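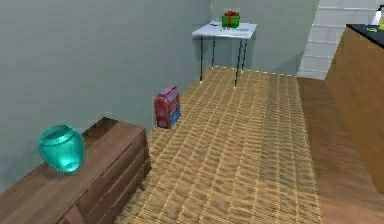
Alexiou objected at the first reading that a bare wall is the most expensive thing in a rented room, and that we had treated it as if it were free. Gerasimos Alexiou is usually right about rent, so the section was rewritten.

Figure 4. A furnished room with plain gray-green walls and a small white table standing against the back one (computer rendering).

4.2 What tenants do not hang

The lease forms collected in Widdale contain a clause on wall fixings in almost every case. The older forms are brief: the tenant shall drive no nail. Newer ones run to half a page and distinguish between nails, screws, hooks, adhesive strips and "any similar item," a phrase that has kept the local mediation office in business. Vasić reads such clauses as plain caution on the landlord's part. We find this generous. Plaster is cheap to fill, and the deductions listed in our records bear little relation to the price of filler.

Of the 58 households interviewed, 21 had put nothing on the walls of the main room. Asked why, tenants seldom mentioned the lease first. They said they had not gotten around to it. One man had been not getting around to it for four years and had the pictures in the hall closet, still taped up, with the glass facing in. Several tenants spoke of the room they would decorate next, in a home they had not yet found. Mikov calls this "provisional dwelling" and gives it a chapter. The tenants called it waiting.

Those who did hang things were hardly reckless. They used the hooks left by earlier tenants, wherever those happened to be, and so in one building on the north side we found calendars at shoulder height in three apartments with no other link between them. A mirror had been hung to suit a much taller predecessor. Its present owner used it to check her hair and took the rest on trust.

The deposit matters here, though less neatly than we had hoped. Our working guess was that larger deposits would mean barer walls. In the Sultent buildings, where the deposit reached 3000 at the time of the interviews, tenants hung more than anyone else in the sample. Two of them explained that they never expected to see the money again and saw no reason to live like guests. We report this with some regret, as the original hypothesis had already been printed on a poster.

Furniture placement is taken up in Section 4.3, along with the question of who pays for scuff marks behind a chair.

Related items
Paint clauses and the meaning of "neutral"
Deposits, deductions and the price of filler
Shared hallways: a short history of complaints

Contact the editors | Copyright the authors | Back to top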